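Tustdale's women are into the regional football final for the first time, after a 2–1 win over Stockdale that had 399 people on their feet at the end! 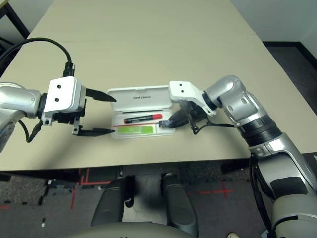

Captain Alcides Giraldo scored both goals – the second a beauty from 20 metres – and coach and players stayed out for ages signing programmes.

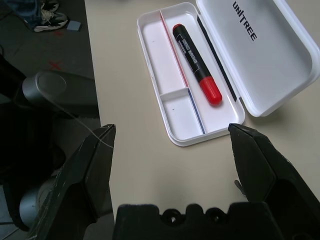
An open white case on the tabletop.

Nesaseck await in the final in March, and the league hopes for a crowd of 1000.

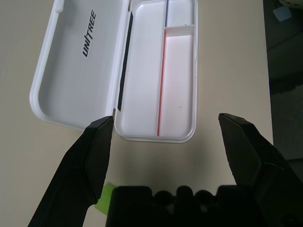
Last updated 4:40 pm

Sponsor Seltex will cover the bus, so get your colours on and come along.

Contact us | © Tustdale Football | Back to top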